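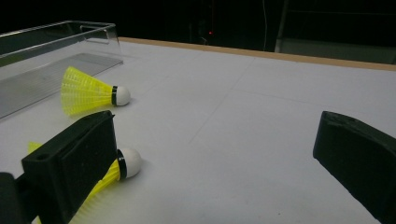 Which fingers go on the hand-held gripper for the next round?
The padded pair stays on until the shuttlecock set is finished, and the bare pair goes on after that.

Home Projects Minutes Contact

Gripper comparison group - minutes, February
Present: Mitsuko Shimada (chair), Ramiro Mateos, Libor Rusnák, Corina Ammann (notes)
Apologies: Ornella Cirillo
Start 10:15

1. Previous minutes
Accepted with one correction. The spare controller is on the shelf in the Likumov room and was wrongly listed as returned.

2. Shuttlecock task
Ramiro reported 289 usable recordings with the black fingers. The task is unchanged: pick up a shuttlecock, put it in the clear tray, start again. He said grips on the yellow skirt are more forgiving than grips on the cork, but the skirt springs back on release and the shuttlecock can turn over on its way into the tray. Libor wants the two kinds of grip labeled separately. Agreed. Ramiro will relabel what we have.

Mitsuko asked if the tray should be fixed to the table. Libor prefers it free, as the arm will have to deal with a tray that moves. Left as it is for now.

3. Finger pads
Corina has 17 spare pads left. The glue on the last batch lifted at the corners after a day of use. Lombardi can cut thicker ones but wants a drawing first. Libor to send it, with the hole positions marked.

4. Camera
The exposure was locked after last month's trouble with the white table. Ramiro is happy with the table and objects but says the far side of the room comes out nearly black. Mitsuko does not see this as a problem for picking. Corina would like a short set with the room lights up before we settle it - 75 recordings, same fingers, same objects. Agreed.

5. Arm and controller
The Celtach controller dropped its connection twice during replay. Libor swapped the cable and it has held so far. He does not want to compare arms until it has run for a full week. Ornella sent a note asking for the same replay on both arms, with the speed limit matched. No objection.

6. Target
Total for this stage set at 410 recordings, including the lights-up set.

7. Other business
Purell wipes leave a film on the lens cover. Use the dry cloth in the drawer.

Closed 11:05. Next meeting when the pads arrive.

Back to top
Contact: Corina Ammann, minutes and room bookings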